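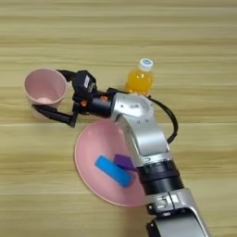
Search this journal
Enter keywords
Advanced search

6 min read

3.2 Drinkware and the shared table

Each household received the same set of plastic cups and kept its own bottles, jugs and glasses in use. We asked participants to leave things on the table as they normally would between breakfast and the midday meal. Forty households began the study and 32 finished it. Most of the losses came in August, when families were away.

Cups were moved far more often than bottles. In the homes in Jona, a cup left within reach of a seated person was usually picked up again before it was cleared, while a bottle tended to stay where it was first put down. Participants described the bottle as belonging to the table and the cup as belonging to a person. This held for juice and water alike, but not for milk, which went back to the refrigerator after pouring.

Figure 3. Plastic cup and a small bottle of orange juice on a wooden tabletop.

Color mattered when more than one person was drinking. Households with cups in several colors gave each member a fixed one, often within the first few days, and reported fewer extra cups by noon. Households with a single color used fresh cups more freely. Of the 277 clearing events logged, 90 involved a cup that its user said was still wanted. We return to these in Section 4, where they are compared with the Uvley interviews.

Table size had less effect than we expected. On the smallest tables, people stacked plates but did not stack cups.

Comments (3)

P. Salgado
Were the children's cups counted with the rest? I couldn't find it in the methods.

Yareli Arellano (author)
Yes, they were. It is in the notes to Table 2.

Přemysl Vávra
The milk result matches what we saw in Ollska. I would like to see glass jugs split out from bottles.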